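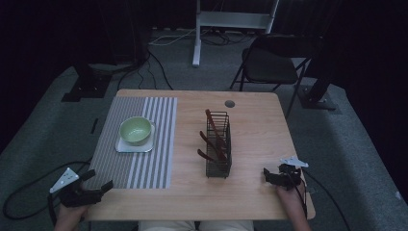 Is the Derkton table oil worth the money?

gratebridge
Posted Friday, 7:42 am
Looking for opinions from people who have lived with this stuff. We have a pale wood dining table that gets used three times a day, and the old finish has worn through at my end. The guy at Garba pushed the Derkton hard wax oil on me. A small can is 60 bucks and he says one coat lasts for years. I've heard "lasts for years" about a lot of things. Does it hold up to hot bowls and spilled soy sauce or am I buying a fancy label?

plinth_and_co
Posted Friday, 8:15 am
I've used it on two tables. It's fine. It won't yellow pale wood the way the old oil-based polys do, and you can patch a worn area without stripping the whole top. One coat is a fantasy though. Plan on two, thin, and buff off the extra or it stays tacky.

moth56
Posted Friday, 8:31 am
"Lasts for years" on a shelf in a spare room, maybe. Mine had rings in it by March and I'd only done it at Christmas. Went back to plain water-based poly and I haven't thought about it since.

plinth_and_co
Posted Friday, 8:50 am
How long did you let it cure? If you put it back in use after a day or two, that's your rings right there.

moth56
Posted Friday, 9:04 am
The can said 24 hours. I gave it three days. If it needs three weeks they should print three weeks on the can.

Sal_dry
Posted Friday, 10:22 am
Moth has a point. Dry to the touch and cured are two different things and the labels are sneaky about it. I had a quote of 415 from a local refinisher for a six-seater, sanding included, and he told me no dinner on it for two weeks no matter what product he used. Didn't hire him, but I believed that part.

gratebridge
Posted Friday, 12:10 pm
415 is more than I paid for the table. What about the Bresau one? It's cheaper, and the website says "restaurant grade," whatever that means.

Sal_dry
Posted Friday, 12:26 pm
It means somebody in marketing typed it. Ask them which test it passed and see if you hear back. I never did.

old_trakeck
Posted Friday, 1:03 pm
I'll be the odd one out and stick up for Bresau. Used it on our kitchen table 11 years ago and re-coat it when it looks dull. We use placemats and keep a saucer under anything that's been near the stove, so maybe the table never gets a real test.

moth56
Posted Friday, 1:19 pm
So the placemats lasted 11 years — got it.

old_trakeck
Posted Friday, 1:34 pm
Ha. Fair enough. Still wouldn't put poly on it. Poly looks great until it chips, and then you're sanding the whole top.

plinth_and_co
Posted Friday, 2:48 pm
Gratebridge, try whichever one you buy on the underside first. Leave a wet mug on the patch overnight once it has cured. You'll learn more from that than from any of us.

gratebridge
Posted Friday, 6:20 pm
OK, I picked up the small Derkton can and I'm doing a patch underneath this weekend. Keeping the receipt. Will post again after the soy sauce.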